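12/03/2023

Went out to the Nunosen open day this morning. They make upholstery and cushions, mostly for sofas and waiting room benches, and twice a year they let people walk through the building. I missed the one in August, so I signed up early for this one. The parking lot was already half full when I got there and they had people directing cars onto the grass.

You get a sticker with a number on it at the door. Mine was 427. The numbers don't mean anything except which group you go around with, and the groups were large enough that I spent the first part of the tour looking at the backs of coats.

## The cutting room

The tour starts with fabric. Rolls are kept on racks along one long wall, sorted by weight and then by color, and the guide said they had 308 fabrics in the current book. Most of what sells is gray or beige. She passed around a ring of swatches and asked us to guess which one was the most expensive. Everybody in my group picked the velvet. It was a plain oatmeal weave made by Denance, stiff and a little scratchy, and I wouldn't have put it on a chair.

Cutting is done in stacks. The layers are pressed flat on a long table, a paper pattern goes on top, and the blade goes through all of it at once. The noise is lower than I expected. Scraps go into bins under the table, and anything bigger than a placemat is kept for piping and buttons. There was a bin of those by the exit with a sign saying to take a handful. I took some green.

## Sewing and filling

Sewing is upstairs. It was mostly shut down for the weekend, but two machines were running so we could watch a zipper go into a seat cover. It takes under a minute if you know what you are doing. The covers then go down a chute to the filling room, where the foam is squeezed flat, pushed in through the back opening, and let go. The corners have to be worked in by hand. They let a few people try one and it is harder on the fingers than it looks. The foam comes from a supplier called Ternum in three firmnesses, and you could sit on each of them. I liked the middle one. The firm one felt like a church pew.

There is also a rubbing test in a side room, where a pad goes back and forth on a square of cloth and a counter clicks up. It was at 3,002 when we came in. The cloth had started to pill at one end.

## The sitting room

The last stop is a big room on the ground floor set up with finished sofas and padded benches, and this is where most people ended up staying. You can sit on anything. The covers in here are in the everyday fabrics, so it is a better guide to what you would really be buying than the swatch ring was. 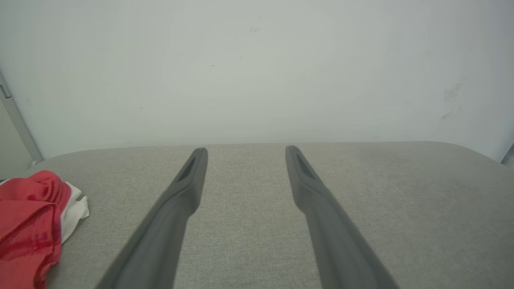
I spent longest with the light gray weaves. They have a fine speckle in them when you get close, and from across the room they turn into one flat pale gray. I have a dog with dark hair and would want to see one after a month at my house. The seat edges are rounded over at the front, so there is no hard welt behind the knees. My old couch has one and I have been complaining about it for years.

I asked about cleaning. The loose covers can be washed cold and should go back on while still slightly damp. The fixed ones are vacuum and spot clean only. They sell spare covers for the loose ones, but you need to keep the order number, and for the older Phan line they have stopped making them.

The shop had seconds at a good discount, mainly cushions with a crooked seam. I bought two. Coffee was a dollar and the line for it was long. If you go to the next one, park on the street side, and wear shoes you don't mind getting lint on.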